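Planning and Budget FAQ: Tabletop Arm Cells
Last updated Thursday, March 3, 2022

What does a Pumgate starter cell cost?
The base package is $3,861. It covers the pedestal, the controller and setup at your site. Arms and grippers are quoted separately.

Do we need a special work surface?
No. A flat, matte surface marked off with painter's tape will do for most trials. Put tape and paper under supplies in your budget, not equipment.
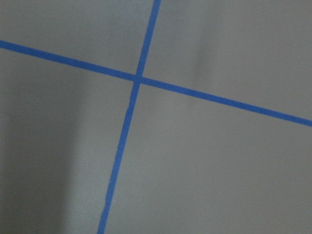 Tape lines crossing on a gray work surface.

What objects should we plan for?
Ordinary kitchen items are fine: a milk carton, a cup or two. Allow $73 for the first set and replace things as they wear out.

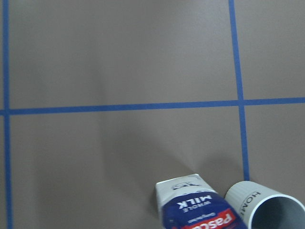

Buy duplicates of anything you expect to drop. Our Brurkton office keeps a shopping list and will send it on request.

Can we start with one arm and add another?
Yes. The second mounting kit is $878 — order it with the first if you can, as shipping is combined. Lead time is eight weeks.

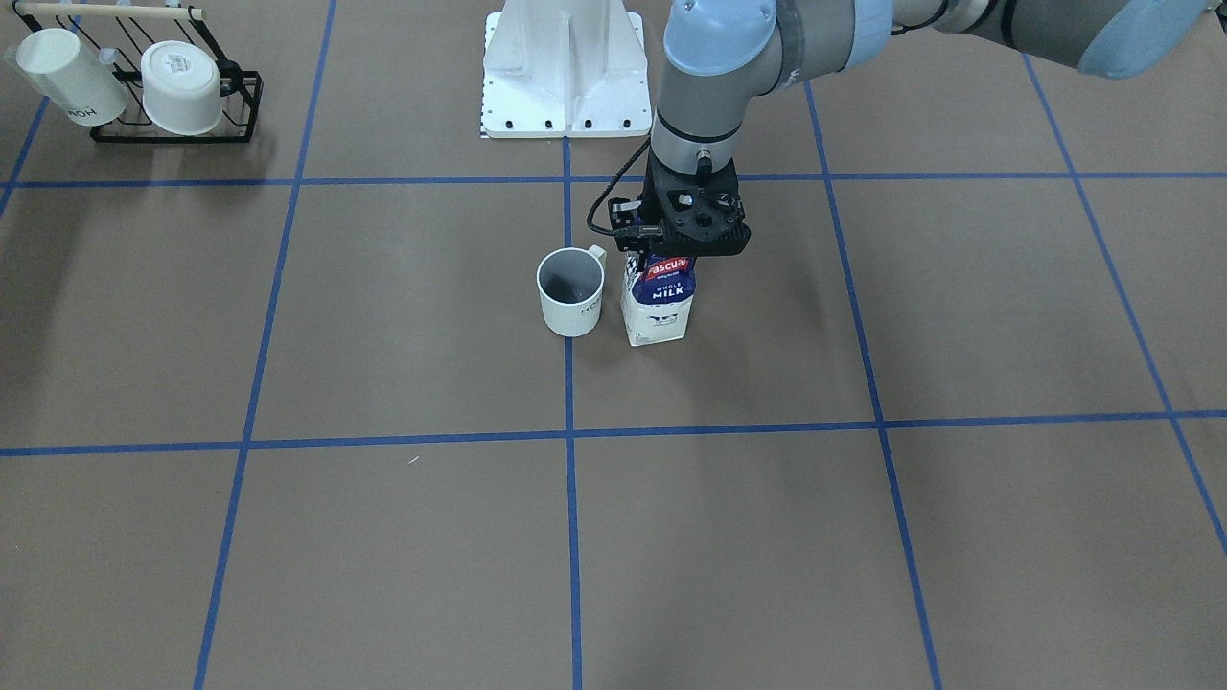 Leave floor space on all sides of the pedestal, and budget for cable replacement once a year. Racks and other fixtures are not in the quote.

Who do we ask for a quote?
Write to Geum-ok Tak in sales. Prices hold through the end of April.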